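# Look Up

*The most ignored surface in the building is the one paying your light bill. Notes from a summer under the grid.*

July 1, 2023

Started with a headache. Not a bad one, the three o'clock kind, the one you blame on lunch. I'd been sitting in a meeting room on the second floor of the Gutero building for most of an afternoon, listening to a fight about paint samples, and at some point I tipped my head back to get away from it all and there it was. The ceiling. White squares, tubes, a grille the size of a card table. I had been in that room maybe once a month for 5 years. Couldn't have told you one thing about it.

So I went looking at ceilings. Offices mostly, a couple of workshops, a dentist, one school gym. Sore neck the whole time.

First thing you learn is that most of them are fake. The panels you see are hung on wires from the real ceiling, the concrete one, and in between is a gap where everything lives. Pipes, ducts, cable, the odd sandwich wrapper from whoever put it up. An installer at Valtonen, a small outfit that does nothing but hung ceilings, told me he's found newspapers, a thermos, one left shoe. He puts everything back. Superstition, he said, then changed the subject.

The gap is the point. Without it you'd have to look at the ducts, and somebody decided a long time ago that office workers shouldn't. Then the loft people decided they should, and paid extra for it, and now can't hear each other on the phone. Soft panels eat sound. Bare concrete throws it right back at you. Every exposed-duct office I walked into this spring had felt boards hung up later, in gray or mustard, doing the job the old ceiling did for less money.

Anyway. Panels come in white because white bounces light. They don't stay white. Cigarette years turned them tan, and you can still find buildings where one new square shines out of the rest like a fresh tooth.

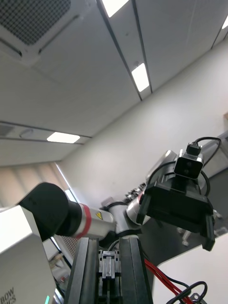 Light is where the real arguments happen. Everyone I talked to had a complaint about it and hardly anyone had the same one. Too blue, too flat, it buzzes, it gives me a face like a drowned man. The usual recipe is a mix, and it's a good mix when someone thinks about it: long bright rectangles set up in white panels, a row of them in a narrow strip with dark edges, and off to one side beige vertical blinds letting in the soft kind from outdoors. Overhead for work, window for people. Trouble is the two are hardly ever on speaking terms. The blinds get shut against one bad hour of sun in October and stay shut til spring, and the tubes carry the whole load.

Hakberg, who sell lighting to offices and would like to sell you some, make a lot of this. Their rep walked me through a showroom where you could slide the color from candle to operating table with one finger. Fun for a minute. Then I asked what people do with the slider after they buy it. Long pause. They leave it where the installer left it.

Cheap fix, from a woman who has run offices her whole working life: open the blinds at an angle, first thing, before anyone sits down. Tilt the slats so the light goes to the ceiling and comes down again. Costs zero. People stop squinting and they stop asking for desk lamps.

## The box that blows

Now the air. You know the thing, the square unit that sits flush in the ceiling with a dark grille in the middle and a white border around it. In the trade it's a cassette. Lovely word for a box that drops cold air on one person's neck all summer while someone across the room is peeling off layers.

Every office has that chair. The cold chair. New hires get it. I sat in one for 10 minutes at a print broker's and my pen hand went stiff.

The answer isn't always the thermostat, it's the flaps. Most of these units have little vanes at the edges and most of those vanes can be set, some of them one at a time, and almost no one has the remote anymore. It's in a drawer. It's in the drawer of someone who left. A service guy I followed for a day fixed two feuds before noon just by turning the air away from a desk and along the ceiling instead, where it could spread out and fall slow. He charges a call-out for that. I would too.

He also cleans filters, and wants me to tell you to clean yours. Gray felt came off one in a sheet. I won't go on about it.

What a tidy ceiling gives away is who was talking to who. Lights in line with the air unit, a vent put where it makes sense, the small round thing (smoke? speaker? you'd be surprised how few tenants know which) centered in its square and not just stuck wherever the drill slipped. When the trades talk, it lines up. When they don't you get a sprinkler head half an inch from a light and a panel cut like a kid's valentine.

Valtonen's man judges rooms by the border. Start the grid in the wrong corner and you end up with full squares on one side and a miserable sliver along the other wall. He measures twice, splits the leftover, cuts both edges the same. Takes an extra hour. The customer won't ever notice, he says, they'll just like the room.

## What to do about yours

If you rent, less than you'd hope. But some.

Swap the stained panels. A stain means water, so find the water first, then swap. Keep a few spares behind a door because the pattern gets dropped by the maker and then you're stuck with almost-matching, which is worse than stained.

Ask for half the tubes off. Ekex, a design studio with 50 people on one floor, tried it for a month on a dare and never turned them back on. They bought lamps for the tables, secondhand, all different. The floor looks like a library now. Their bill went down by 200 a month and they spent it on better coffe, so I was told, with some pride, over a cup of it.

Move the cold chair. Just move it. Put the copier there.

And look up once in a while, before you sign anything. I watched a couple tour an empty suite last week. They checked the carpet, they checked the outlets, they opened every cupboard in the kitchenette and asked about the parking. Didn't lift their chins the whole visit. Right over the spot where they wanted the big table there was a brown ring the size of a dinner plate, and the agent stood under it with his folder and smiled.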